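Planning and Buying Automation Equipment
Handout for week 2 - budgeting for a small handling cell
January 2020
Notes by Nektarios Gavalas

Right, so last week we got as far as the wish list, and most of you came back with something like "one arm, one gripper, one computer". Fine as a start, but if you send that to a finance office you'll get exactly that, and then you'll spend the rest of the year begging for cables. These notes go over what I said in the lecture, plus a few things I ran out of time for. Bring them to the seminar on Thursday, please, with your own draft budget scribbled on the back if you like.

Start with the job

Before you open a catalogue, write down the job in plain words. What gets picked up, where from, where it goes, how often, and who is standing nearby while it happens. I ask people to keep this to a single page and they always moan about it, but it saves so much bother later on. If you can't say how heavy the heaviest item is, you can't choose an arm, and if you can't say how wide the widest one is, you can't choose a gripper.

When we planned the Pirero cell I skipped this step (I was younger, and I had a nice brochure in front of me) and we bought an arm with far more reach than the bench could use. Lovely machine. Half its reach was over the corridor, so we had to fence it in software and live with it.

Try it by hand first

A hand-held gripper is a cheap way of finding out what you need. You hold it, you work it yourself, and you try to do the task through the fingers. Do this before you order the arm! You'll learn quickly which objects slide, which ones want a softer tip, and whether the table is at a sensible height. Small everyday things are good for this - a mouse, a mug, a roll of tape - and the ones with a cable attached are a proper nuisance, so include at least one.

If the gripper carries a camera, budget for storage at the same time. Somebody in last year's group planned a very tidy set of trials and had no disk to put them on. Work out how much one session takes up, multiply by the number of sessions, then double it. You will want to keep the bad ones too.

The lines people forget

Here's the list I read out, for those who were still finding a seat:

Mounting. A bench that is fine for typing may not be fine for an arm. Get the weight and the bolt pattern from the supplier and show them to whoever looks after the building.
Power and network. Count the sockets you have, then count the plugs you'll need.
Cables and cable management. Put in a real figure here, please, and never "misc".
Spare fingertips. They wear and they tear, and people lend them out.
Safety. Risk assessment, emergency stop, floor marking, and any guarding the assessment asks for.
Training. Both the course fee and the hours your staff are away from their usual work.
Delivery and unpacking. Check the lift. Check the doors as well.
Service. Ask what happens in the second year, when the warranty has gone.

In the plan Sushil Gautam and I put together for the Naylor room, the arm and gripper came to roughly 65 per cent of the total. The rest was everything on that list, and we still had to go back for more sockets. So if your draft has the robot at 90-something per cent, have another look at it.

Getting quotes

Ask for at least two quotes, and ask for them in the same shape. I send a little table with the rows already filled in and the prices left blank, so I'm comparing like with like. Suppliers are quite happy to do this if you ask nicely.

We had quotes from Mendow and Volia for the Naylor job. On the first page Mendow looked a good deal cheaper. Then we saw that Volia had included the mounting plate, the software licence and two days on site, and Mendow had listed all three as optional extras. Once we'd added them back in there was very little between them, and we went with Volia on lead time. Next year it could easily go the other way.

Watch the licences in particular. Some are paid once, some every year, and some by the number of people who log in. A yearly licence belongs in the running costs, and finance will want to know whose running costs those are. Have an answer ready.

Timing

Work backwards from the day you need it running. If you want a working cell for the start of teaching in October, the order has to go in well before the summer, because purchasing slows down when everyone's on holiday and so do the suppliers. Leave time for commissioning too. Mine has never once finished in the week I'd put down for it.

I'd also split the purchase if your rules allow it. Buy the hand-held kit and the computer first, do your trials, then commit to the arm. You may well change your mind about the gripper after a week of using one, and changing your mind at that point is cheap.

For the seminar

Bring your one-page job description and a draft budget with a contingency line in it. Mark the three figures you trust least and we'll go through those together, in pairs to begin with. Sushil will be there for the first hour and he's very good on electrical questions, so save those up for him.
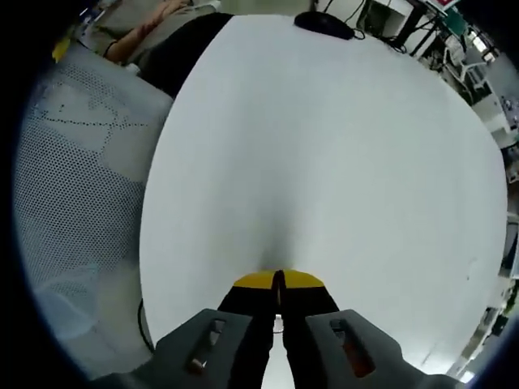
One more thing on the contingency, as I was asked about it on the way out. Keep it as its own line with a sentence saying what it's for. If you hide it by padding the other prices, you'll forget where you put it, and so will whoever takes the project over from you.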